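Fitine Kitchen Clips – data card

Student robotics club project, Holtden. Version 2 of the card. The first one was mostly adjectives, so it was thrown out.

What it is

A folder of short recordings of club members doing kitchen chores with a gripper on each hand. The idea, borrowed like most of our ideas, is that an arm can learn the chore from the recordings without anyone steering the arm. Whether 100 clips made by students are enough for that is a question this card does not answer. I have my doubts, and they are spread through the sections below.

Contents

- 100 clips, all with a head view
- 33 of putting things into or taking things out of a fridge or cabinet
- 17 of wiping a counter
- the rest are table setting and a pile called "misc", which needs sorting
- one text label per clip, typed by whoever wore the grippers

The labels are uneven. One person writes "reach for plate, right hand". Another writes "food". Don't train on the labels until you have read them.

How it was recorded

Grippers go on both hands, wrist straps pulled snug, markers facing up. The markers are used to work out where each hand is. The club handout says this works "in any home". It works in homes with decent light. Marker tracking drops out when a hand turns too far or goes deep into something dark, and reaching into dark places is a third of what we recorded.

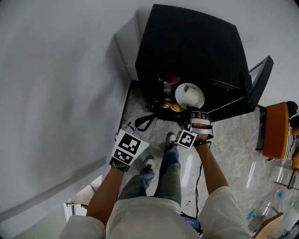 Cabinet task, right hand at the plate, left hand held back.

Clips in this group are the ones people ask for, and they are also the ones I trust least. Black appliance, dark inside, white plate: exposure settles on one or the other. The left hand does little in many of them, so a model could easily learn that the left hand is decoration. Cables are another matter. We told people to keep them clear of their feet and then did not check.

Known problems

- 7 clips have no usable tracking for the right hand. They are still in the folder. Skip them or fix them.
- Shiny floors throw reflections that confuse our floor-finding script.
- Rooms were not tidied before recording. Some members call this realism – I call it not tidying.
- Everyone who recorded is a student of similar height.

Results so far

The Geagea arm in the club room was trained on the cabinet group and shown at the May open evening. It picked up a plate. It was the same plate, in the same spot, that it had practiced on all week. Please don't quote this as a success rate.

Use

Fine for class work and for the Plotia student contest, if their rules still allow outside data. Check with them first. Not for anything that will be near a person.

Questions go to the club room, Wednesday after 4.

Comments (3)

plate_skeptic
Which 7 clips? The list isn't in the folder.

marlow_k
Used the wiping clips for a class assignment. Labels were okay, timestamps were off by a bit on the longer ones. Is there a fixed version?

holtden_bot
The arm also picked up a bowl at the open evening. Put that in.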